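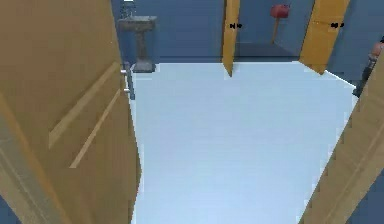

Figure 1. Open doors and the pedestal sink in the Vurcombe house model.

Vurcombe Household Chores Project
Progress report to the Flinel Fund
March 18, 2018
Prepared by Branwen Maddocks, project lead, with Hina Swati, simulation and testing

Where we are

The grant asks us to say whether a single mobile robot with one arm can do ordinary chores in an ordinary house, and which chores it can be trusted with first. We said in the proposal that most of the first year would be spent in simulation. That is still the plan. All results in this report come from the simulator. The real robot has been used for arm calibration and has not yet been driven through a house.

The short answer at this stage is that the robot can get to the chore most of the time and can finish it much less often. Driving between rooms is in decent shape. Opening and closing doors is fair. Picking up a tool by its handle and putting it back where it belongs is poor, and wiping is not ready to be tested outside the simulator.

The work is on schedule except for wiping. Spending is within budget and we are not asking for any change to the payment dates.

The house model

The house we test in is based on the floor plan of a 1968 single-story home. We picked an older plan because the rooms are small and open straight into each other, and because there are a lot of doors. New houses with wide open kitchens would have given us better numbers, but a lot of the people who could use help with chores don't live in them.

Rustad supplied the base model in December. Hina has since redone the door hinges, added collision shapes for the handles, and fixed the floor heights where one room meets the next. Before the fix, the robot's wheels would catch on a ridge that would never pass in a real house. Any run that used the old floor has been thrown out.

The doors are the part of the model we have worked on most. Several of them swing into the same piece of floor, so a door left open for one job is in the way of the next. A person turns sideways or nudges it with a hip. The robot has to notice the door, decide if the gap is wide enough, and if it is not, stop and move the door before doing anything else. That adds a step to nearly every chore, and it was not in our first plan.

What was tested

We ran 1000 trials this period, split evenly over five chores, so 200 for each. The chores were:

Go to a named room and stop within reach of a named object.
Open or close a door so that the way through is clear.
Take a long-handled tool off the wall and bring it to another room.
Return the tool to the wall.
Wipe the rim of a sink.

Every trial began from a different starting point and with the doors set at different angles. We did not let the robot learn from the same layouts it was tested on. A trial counted as done only if the whole chore was done with no help, nothing knocked over, and the arm back in its travel position at the end. We know that is strict. A chore that is almost finished still leaves a person with something to do, so we did not give part credit.

Results by chore

Going to a room and stopping. This is the strongest result. Most failures were stops that were a little too far away for the arm to reach, and the robot did not correct itself. Hina has added a second check of the distance after the robot stops. Early runs with the check look better, but they are not part of the 1000 and we are not reporting them as results.

Doors. The robot handles a door well when it comes at it from the side it would be pushed from. Pulling is harder. The robot has to back up while the arm holds the handle, and the two motions are still planned separately. When they drift apart, the grip slides off. It also has trouble with a door that is open so far that it is seen nearly edge-on, as the handle then shows up as only a few dark pixels. In those cases it sometimes reaches for the wrong place on the door or decides there is no door there.

Taking the tool down. The tool used is red-headed with a thin tan handle. The robot finds the red part from across the house with little trouble. The handle is another matter. Against the wall it is thin, and its shadow can be picked up as a second handle. The gripper closes on nothing and the robot carries on as if it had the tool. We have added a check on how far the fingers closed, which catches this mistake but does not prevent it.

Putting the tool back. Worse than taking it down, as we expected. Most failures happened in the last few inches, where the arm hides the spot from the camera.

Wiping. The robot finished the sink rim in 19 trials out of 200. The usual failure was pressing too hard, then lifting off too far and not coming back down. We do not think that number says much about a real sink, because the simulator is weak at light contact. It does tell us the control method is not good enough, and we are replacing it.

Crossing between rooms

We want to say more about this because it took up more time than any single chore. The robot uses the change in floor as one of its clues for where one room stops and the next begins. That works in most of the house. It works less well where a pale, plain floor gives the depth estimate almost nothing to hold on to, and the robot's idea of its own position drifts as it crosses. Once it reaches a patterned floor it corrects itself, sometimes with a visible jerk in its path.

Sunlight is the other problem. With sun coming in through a high window, bright patches lie on the parquet, and for a while the planner treated them as flat objects and steered around them. In a few runs it gave up on a clear floor. We now vary the light from trial to trial in training — bright sun, dull sky, lamps only — and the planner mostly ignores the patches. It still slows down near them.

The post between two rooms also matters more than we thought. The base clears it easily, but the arm sticks out past the base when it is carrying something long. We have changed the travel position so that the arm folds in before any doorway, and contact with posts has dropped. It makes each crossing slower.

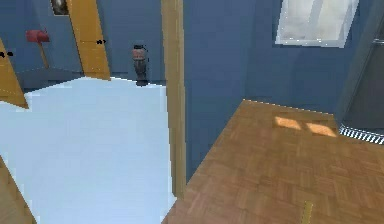

Problems and changes to the plan

Wiping is behind. We had meant to have it ready for the real robot by the end of this period. It will stay in the simulator until the new control method is in, and we have moved the door chore up to take its place as the first one tried on hardware.

The arm vendor, Ilier, changed the wrist on the model we ordered. The new wrist is a little longer. Reach in the simulator has been updated to match, and all the trials reported here used the new length. There was no added cost, but the change took Hina away from testing for a good part of the period.

One thing we got wrong in the proposal was how much we would be able to reuse between chores. We wrote that a robot that could open a door could be taught to take down a tool with little added work. That was too hopeful. The grip is different, the approach is different, and the mistakes are different. What has carried over is the software around the chore: getting there, checking the stop, checking the fingers, and knowing when to quit.

On quitting, the robot is still bad at knowing that it has failed. In many of the failed tool trials it reported the chore as finished. For someone at home that may be worse than a robot that gives up, and we have made it a separate item in the next period's work.

Can it be used for chores yet?

The fund asked us to answer this directly in each report. For the house we are testing, no. We would be comfortable with it moving through the rooms and clearing a doorway with a person present. We would not leave it alone with a tool in its gripper, and we would not ask it to clean anything.

It is also slow. A person could walk to the next room, take the tool off the wall, and be back before the robot has finished lining up with the first door. We have not worked on speed and do not plan to until the chores are done correctly.

Next period

Join the base and arm motion for pulling doors open, and repeat the full set of door trials.

Move the door chore to the real robot, using one door in a test stand in the lab. Branwen will send the safety plan to the fund before the stand is used.

Replace the contact control used for wiping.

Add a failure report that does not depend on the same camera view used to do the chore. Hina is looking at using the wrist force readings for this.

Change the furniture and door layout of the house model so that the results are not tied to one arrangement.

Money and staff

Staffing has not changed. The largest cost this period was computer time for the trials, as budgeted. The second payment for the arm is due to Ilier when the new wrist passes our acceptance test, and that cost will show in the next report. Trial logs, including the failed runs, can be sent to the fund on request. Questions about the test method should go to Hina Swati, and anything about the budget or schedule to Branwen Maddocks.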